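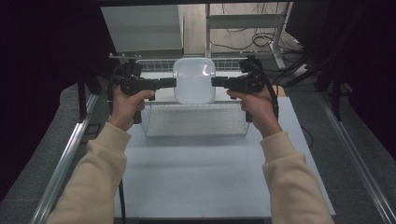 Why do households keep plastic food containers long after they have stopped using them?
Most of our respondents kept them for a use that they expected later, usually to send food home with a guest.

3.2 Storage and lending of containers

The survey was answered by 1,702 households in Wilgate and Taritano. From these we selected 116 for a home interview, and the interviews were finished in October. Each interview was made in the kitchen, and the person who cooks most often was asked to speak first. We did not ask to open the cupboards ourselves.

The lid was mentioned much more often than the body. A container without its lid was called "half a box" by one respondent in Taritano, and several others used similar words. Respondents kept such bodies for buttons, seeds or paint, but they rarely threw them away. In the opposite case, when only the lid remained, it was kept for a shorter time.
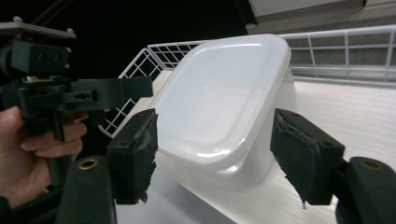 Figure 4a. Lidded container of white plastic with a wire basket.

Van den Broek and Damgaard found earlier that borrowed containers are stored apart from owned ones. Our material supports this only in part. In Wilgate, the borrowed containers stood near the door or on top of the refrigerator, and respondents could name the owner of each. In Taritano they were mixed with the others, and the owner was often forgotten after one season. We think that the size of the kitchen explains some of this difference, but the interviews do not allow us to say how much.

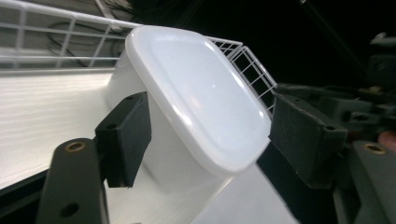
Figure 4b. Container with a raised outer rim and recessed inner panel on the lid.

The question of returning was more delicate. Many respondents considered it impolite to return a container empty, and for this reason they waited until they had cooked something suitable. The waiting could last for months. Kuo describes the same delay among students who share a flat, where it led to quarrels. We met few quarrels, perhaps because our respondents lived further from the persons who lent to them.
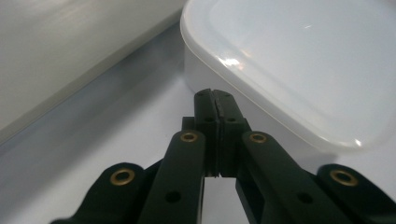
Age had a weaker effect than we expected. Younger respondents owned fewer containers with lids, yet they lent them as freely as the older ones did. The answers on washing before return were too similar to be compared between the two towns, and they are left out of the analysis in Section 4.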